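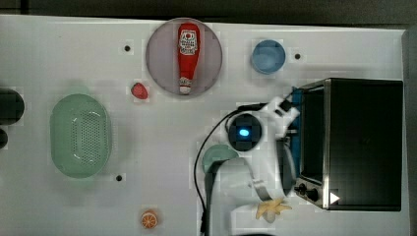 Play kitchen sets: what gets kept, what goes in the donate box?
Board: Toys, Clutter and Other Losing Battles
Started by clilis_mom, 7/7/19

clilis_mom wrote:
Sorting the play kitchen stuff today. It's all out on the white table where I can be stern with it. My kids are 2 and 3, and over the past year they have been given enough pretend food to open a pretend restaurant with pretend health code violations. One bin has to hold everything. The bin is not big.

Up for judgment: toaster oven, green colander, plate, light blue bowl, ketchup, strawberry, orange slice, peeled banana, plus whatever black pans turn up. I'm leaning toward losing the colander. It's the biggest thing that isn't an oven and it doesn't do anything except have holes.

Reply from Fjeld69:
Lose the oven. It takes up half the bin before you've put in a single strawberry. Ours got used as a garage, then as a jail, then as a place where crackers went to be forgotten until December.

Reply from gerkora:
Strongly disagree with Fjeld69. An oven with knobs is the whole game! You can bake a banana in it. You can bake your other parent's keys in it, and ours did.

Reply from Fjeld69:
A peeled banana is already a weird thing to own in toy form. Baking it doesn't help.

Reply from unerable:
The colander is a hat. How has this not come up? It's a hat, a boat and a doll bath, and all the small food lives in it. If you donate it you'll be buying another one by Christmas and you'll deserve it.

Reply from clilis_mom:
It has been a hat. I was hoping you people wouldn't bring that up.

OK, there's also a mug, a lime, a potato and a slotted spatula to deal with. I'd forgotten we owned a potato. It has the shape of a real one, lumps and all, and I respect that.

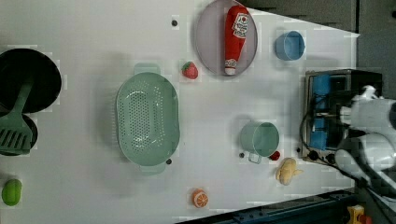
Lime, potato, mug and spatula now under review. Ketchup still on its plate.

Reply from gerkora:
Why does the ketchup get its own plate?

Reply from clilis_mom:
In this house ketchup is a course.

Reply from Lovisa Lie:
Preschool teacher here, for what that's worth on a Sunday. Keep anything a kid can put another thing into: bowls, mugs, pans, and yes, the colander. Food is the part you can thin out. Two or three pieces they really love will do the work of a whole grocery store, and you'll step on fewer of them.

I'd keep the big frying pan and the spatula together. Split them up and somebody will be stirring with a shoe.

Reply from Fjeld69:
So by your rule the oven stays. Things go in it.

Reply from Lovisa Lie:
I'm afraid so.

Reply from unerable:
I don't agree on thinning the food, though. Mine line it all up and run a store – prices are outrageous, service is worse – and if the lime goes missing there's an inquiry. Rotate it instead. Half in the closet, swap when they get bored.

Reply from clilis_mom:
"Half in the closet" is how I came to have a closet like mine, but I take the point.

Verdict so far: oven stays, colander stays (hat privileges intact), pan and spatula stay as a couple. Potato stays because I like it. The banana is on probation. I have now filled the bin and donated nothing, so if anyone has opinions on larger bins, go ahead.

Reply from gerkora:
Under-bed kind, with wheels. Measure the oven first.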